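Refinishing and humidity: notes on the shellac test

Posted March 1, 2022

The last post ended with the stripping stage, and several readers wrote in to ask which topcoat I settled on. I have not settled. What follows is the state of the test so far.

The question is how much a film finish slows the movement of moisture into solid wood. It does not stop it. Every clear finish sold for furniture passes water vapor at some rate, and the wood under it swells and shrinks with the seasons whether or not the surface looks sealed. What changes is the lag. A board with a heavy film takes longer to respond to a wet week, and a short wet spell may be over before the core of the board has noticed.

For the test I cut offcuts of the same plank, end-sealed them with wax, and weighed them before and after a stay in a closed tub over a saturated salt solution. Two coats of dewaxed shellac went on one group. Two coats of Rakwood wiping varnish went on another. The control group got nothing. Sanding stopped at 220 on the first batch, which was a mistake, as the varnish instructions call for a coarser surface. I redid that batch.

The kitchen scale was useless for this. It reads to the gram, and the differences are smaller than that in the first few days. Sihan Song lent me a bench scale that resolves to the hundredth, and I threw out all readings taken before it arrived. One control piece started at 182 grams. I mention it only to give a sense of the size of the samples. 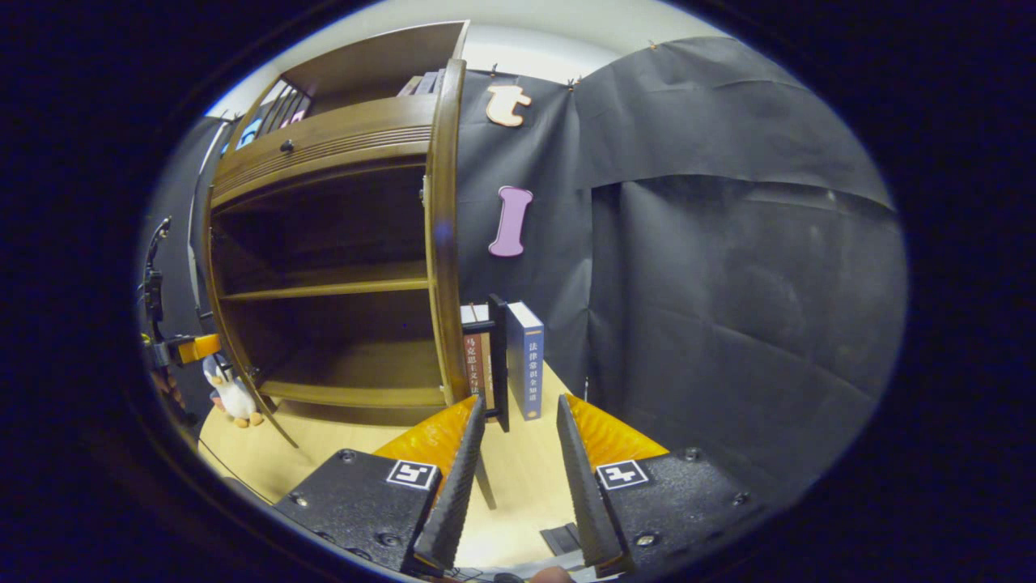
Glossy cabinet with grooved front and bare shelves.

Gloss is a separate matter from moisture resistance, and the two get mixed up constantly. A high sheen tells you that the surface is level and that little or no flatting agent was used. It says very little about film thickness. A thin film rubbed out with care can look deeper than a thick one left as brushed. If you are judging an old piece, look at the underside of a shelf and the back edge of a panel. Factories often skipped those, and a panel finished on one face only will cup.

Shelves have their own problem. An uneven moisture load adds to the sag from whatever is stored on them, and books are among the heavier things people put on a shelf of ordinary span. I finish both faces the same number of times, same product, same day if the recoat window allows.

Results so far: the varnish group is gaining weight more slowly than the control, as expected. The shellac group is slower still, which agrees with what the older references say about shellac and vapor. Liquid water and alcohol are another story, and I would not put shellac on a table that sees glasses.

The samples stay in the tub until April. After that they go to the dry side and I will plot the losses. The spreadsheet needs cleaning up before I post it. Column F is in the wrong units.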